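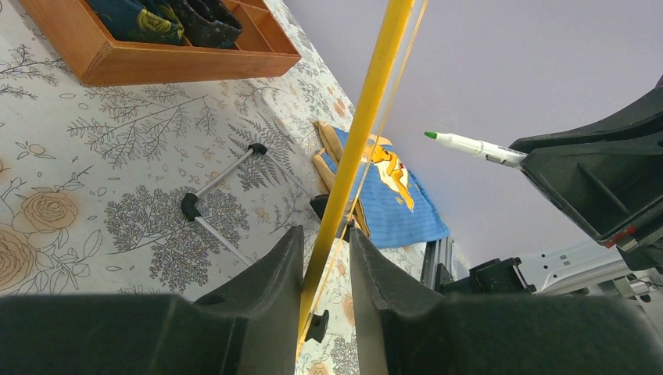
Clarau two-arm tabletop kit

Clarau is a pair of small arms on an aluminium extrusion rig, with a gripper and a wrist camera on each arm, made for people who want to build the thing themselves on a kitchen table or a shared bench. You get the printed parts, the servos, the brackets and the plates, and you put it together with hex keys and a fair amount of tea. We've been building these at the Likport workshop for a good while now and we still get a bit giddy when both arms come up and find their home position for the first time!

What you can do with it

Anything that fits between two fingers and doesn't weigh much. Marker pens are a lovely place to start, as are rods, clips and bits of cloth, and the wrist view is much more useful for this than people expect. You see your own two fingertips at the bottom and whatever the other arm is holding beyond them, so lining up a pass from one side to the other becomes a matter of looking. Cloth is harder. A ribbed or knitted fabric bunches up as you grip it (a T-shirt is a proper challenge), and we'd suggest leaving folding until you've had a few evenings on solid objects.

Work on a patterned tablecloth if you have one. Kenta Minami on our bench swears by a plain grey mat, and for learning the controls he has a point, but a busy background is a better test of anything you train later on.

The fingers

Thick, matt black and tapered at the tips. The taper is the part we've changed most. Version 2 has a steeper angle, so you can reach down beside a thing that's lying flat and still see past the tip while you do it. They slide on and are held by a single screw, so swapping to a different shape takes a minute or so, and the drawing files come with the kit if you'd like to print your own. Please do – the best pair we've used was drawn by a customer, Viorica Manole, who wanted to pick up knitting needles.

The rig

Extrusion uprights, black mounting brackets and white metal plates with holes. The plates bolt to the uprights and the arms bolt to the plates, and you can shift everything sideways as you like. Set the arms close together for handovers and further apart for cloth. If your table has a lip or a drawer underneath, check where the clamps will land before you order, and write to us if you're unsure.

In the box

Two arms, part-built, with servos numbered and cables labelled
Two grippers with version 2 fingers fitted, and one spare finger
Two wrist cameras with short cables
Uprights, brackets, plates and table clamps
Power supply and controller board by Paulík
Bag of screws (sorted, in little packets)
Printed build book, with drawings by Tatiana Urban

You'll need your own computer, a set of metric hex keys and a small cross-head screwdriver. A magnetic dish for the screws is well worth having.

Building it

Most people take a weekend. The base joints are quick and rather satisfying, then the wrist slows everyone down because the camera cable has to go through before the gripper is closed up. The book says so in bold on page 9 and people still miss it, including Otakar Michalík, who wrote page 9. Leave a loop of slack at the elbow. Without it the cable pulls tight when the arm is fully folded.

Do the first power-up with the fingers off and the table clear, one arm at a time.

Details

Order code: 3546
Gripper load: up to 300 g
Clamp plate width: 100 mm
Finger material: printed, matt black
Mounting: table clamps, or bolt through the plates
Suitable for: adults, and older children with an adult at the bench

Spares and changes

Fingers, brackets and cables are all sold singly. The controller board is not, for now, as Paulík supply it in batches, but if yours fails we'll swap it. Kits bought before May have the earlier fingers, and the new ones fit without any changes to the gripper. Owners of a Bulitz base can use our brackets too, with the longer screws.

For build questions, ask for Amber Verbeke at the workshop. She is usually in from ten in the morning and likes to see what people are making, so do send her something – half-finished is fine.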